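Two controllers, one yellow vase

I finally sat down and ran the Provness controller against the Moulin one, same simulated room, same Franka arm, same pair of black fingers.
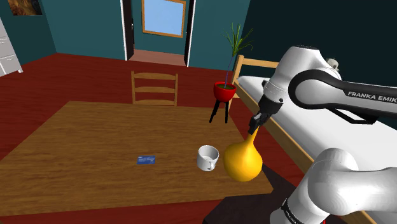
Yuzuki Furukawa wrote back within the hour to say I should quit grading on lifts alone, and that a grasp only counts if the arm can put the thing back where it came from. Fair! I went back and rescored everything that way, and it hurt a bit.

So, the numbers. I gave each controller 67 tries at the vase. Provness got it up and back down 60 times. I was ready to call it done right there, but Moulin is so much smoother on the approach that I kept wanting it to win (it didn't, it dropped 6 more than Provness did). Most of its misses came from closing too high on the neck, up where it's skinny, and then the fat bottom starts to swing. Going in lower helps, but then the wrist gets awfully close to the mug.

The mug is a whole other story. I tried it by the rim and by the handle and I don't love either one. The flat blue card I haven't even attempted with these fingers, and I'm kind of dreading it.

Solène Lebrun keeps telling me to try the Brillen fingertips, which are softer, and I've got the model files sitting in a folder. I also want to slow the close down by a factor of 2 and see if Moulin settles. If that works I'll rerun the whole batch over the weekend and post the logs.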